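Choosing Grippers by the Work They Must Do

Opinion
August 16, 2024

Purchasing offices like a single number. When the Bostby laboratory compared the Willems and Veris grippers in April, the number most readers asked for was closing force. It is our view that this figure was given far too much weight, and that laboratories should stop ranking tools by it.

The comparison covered 866 grasps, of which 194 were made on light or flexible objects. Both grippers handled blocks and bottles well. The differences appeared among the light objects, where a firm grip can bend the very part it is meant to hold. A hand-held tool serves this kind of trial well, as the operator can change the angle of approach between one grasp and the next. 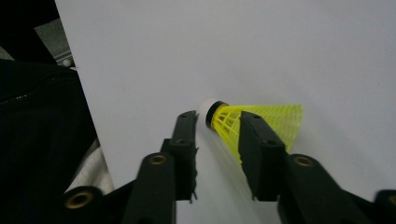 An open plastic skirt and a solid base call for different handling, and a test report should record where the fingers made contact as well as whether the object was lifted. The Mavside protocol currently asks only for the second. We recommend that it be revised to require both, with at least 20 grasps for each object and 3 operators taking part. The added cost in staff time is modest. Laboratories that have already published rankings should consider repeating the light-object portion before their next purchase.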